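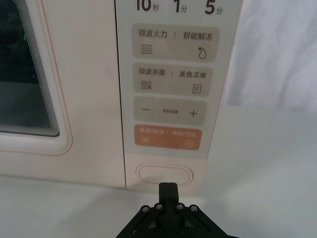

Shared kitchen: what changes in October

The kitchen on the ground floor of Stestport House reopens to all tenants in October. The sink, the drain and the floor under the counter have been replaced, and the wall behind the refrigerators has been repainted. The work took longer than planned. The old drain ran under the hallway instead of along the outside wall as the plans showed, and part of the hallway floor had to come up before it could be reached.

The final bill was $1,479. It was paid from the building repair fund and will not appear on anyone's monthly statement. The fund now stands at $454, which is low for this time of year. No other paid work will be scheduled until it has been built back up. The loose railing on the back steps is the one exception, as it is covered by the owner.

Hours

The kitchen will be open from 6 a.m. to 11 p.m. The door locks by itself at 11, and the key fob for your own floor will not open it after that. If you leave something in the oven late in the evening, plan to be done by 10:45 p.m. The lights in the hallway stay on all night as before.

Refrigerators

There are two refrigerators. The one nearest the window is for floors one and two, and the other is for floors three and four. Each apartment has half a shelf. Shelf labels are already in place. Please check yours before you put anything away, as several apartments have moved to a different shelf from the one they had in the spring.

Food without an apartment number on it will be thrown out when the refrigerators are cleaned at the end of the month. This includes sauces and drinks in the door. Tape and a marker are in the top drawer to the left of the sink. Freezer space is not assigned. Keep what you store there to one small bag per apartment.

Microwave

Cover your food. A paper towel or a plate is enough. Wipe the inside when you are finished, including the top, where most of the splatter ends up. If something has burned or smells, leave the door open for a few minutes and open the window. Do not run it with nothing inside.

Frozen meals often need longer than one of the short settings. Stay in the room while they heat. The smoke alarm in the kitchen is tied to the alarm for the whole building, and the fire department comes out each time it sounds. False calls are billed to the building after the first one in a year, and we have already had ours.

Sink and drain

The new drain is narrower than the old one and does not have a disposal. Scrape plates into the trash before rinsing them. Rice, coffee grounds and cooking fat should not go down the sink at all. Fat can be poured into the empty can kept under the counter and thrown out once it has set.

Dishes may be left in the rack overnight but should be gone by noon the next day. Anything left longer will be moved to the box on the bottom shelf, where it can be claimed until the end of the month.

Trash and recycling

Trash pickup has not changed. Recycling is now handled by Skurnance, and their rules are a little different from what we are used to. They take cans, glass bottles, paper and flat cardboard. They do not take plastic bags, foam trays or pizza boxes with grease on them. A bin with the wrong things in it will be left at the curb. Break down your boxes before you bring them out, as the new bins are smaller.

Using the kitchen for a group

The long table seats 13. It can be reserved for birthdays, study groups and the like on the sheet by the door, for up to 4 hours at a time. Other tenants can still come in to cook or get to their food while the table is reserved. Whoever signs the sheet is responsible for sweeping the floor and taking out the trash afterward.

Folding chairs are in the closet next to the laundry room. Put them back on the rack with the seats facing in, or the closet door will not close.

Reporting a problem

Leaks, broken lights and anything electrical should be reported to the building office through the mail slot by the front door or by calling the number posted above it. For a leak, first turn the shutoff valve under the sink to the right until it stops, then call. The office is open from 9 a.m. to 5 p.m. After hours, use the second number on the same notice.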